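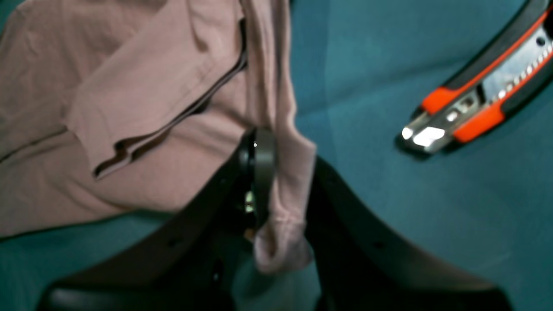
The gripper fingers close to the cloth, with a strip of the garment hanging between them.

Last updated December 15, 2024
Reading time: 3 min

The technician who looks after the two-arm folding cell at Eltberg keeps the maintenance log in a paper notebook. Most of its entries concern fingers, cables and the cloth on the table. Programs are rarely mentioned.

"The software people have their own records," the technician said. "Mine are for things I can put a wrench on."

The cell folds shirts. Two arms work from opposite sides of one table, each carrying a two-finger gripper, and the table is covered with a teal cloth. The cloth was chosen in July after trials on the bare top, where the fingertips slid under a hem or pushed it away depending on the fabric.

"On cloth you get some drag, so the bottom layer stays where it is," the technician said. "The cost is wrinkles. If the cover creeps by 15 millimeters, the fingertip height is no longer what you taught it, and you pick up cover and shirt together. I pull it flat before every run."

Finger wear is checked by hand. The procedure is to close the gripper on a single layer of knit, pull, and feel for slip on one side. Uneven slip usually means a loose screw at the finger base. The fingers are removed for inspection every 400 cycles and replaced at 3000, whatever they look like.

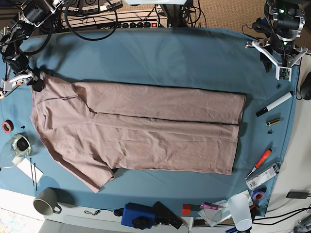

"Folding in half is the easy part to describe and the hard part to keep in tolerance," the technician went on. "A knit stretches. If one arm holds a shoulder and goes up too quickly, the corner arrives where you asked and the rest of the shirt arrives late. You see it as a bunch at the neckline. People want to fix that in the path. I look at grip force first, then at the joint nearest the gripper, and only then do I ask for a slower path."

Backlash in that joint was the subject of a long exchange with Vasiliauskas, the shop that machines the replacement brackets. The first set had clearance holes that were too generous, and the gripper could be rocked by hand with the motor holding. The second set was reamed to fit. According to the log, position error at the fingertip fell to about 3 millimeters, and it has stayed there.

Cables are the other recurring entry. The technician leaves a wide loop on each arm and moves every joint through its full travel with the power off before tying anything down.

"A tight cable looks tidy and then it breaks inside the jacket," the technician said. "What you get is an arm that drops off the bus in one pose and comes back in another. I lost most of a week to that at Vestberg – the connector was fine, the wire behind it was not."
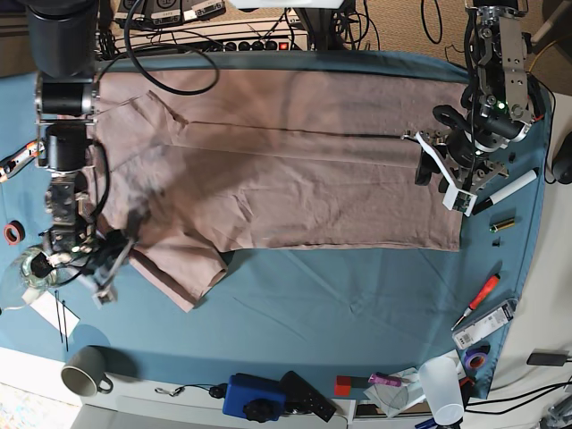
MAINTENANCE AND SETUP

Start-up follows a fixed order. Supply on, indicator lights checked, each arm homed separately, grippers opened and closed without fabric. A test shirt goes down last. Long sleeves are used for the weekly check, as a loose cuff shows up errors in the reach that a short sleeve will hide.

Spare parts are ordered through Clukine. The technician keeps fingers and screws in stock but no motors, and would like to change that.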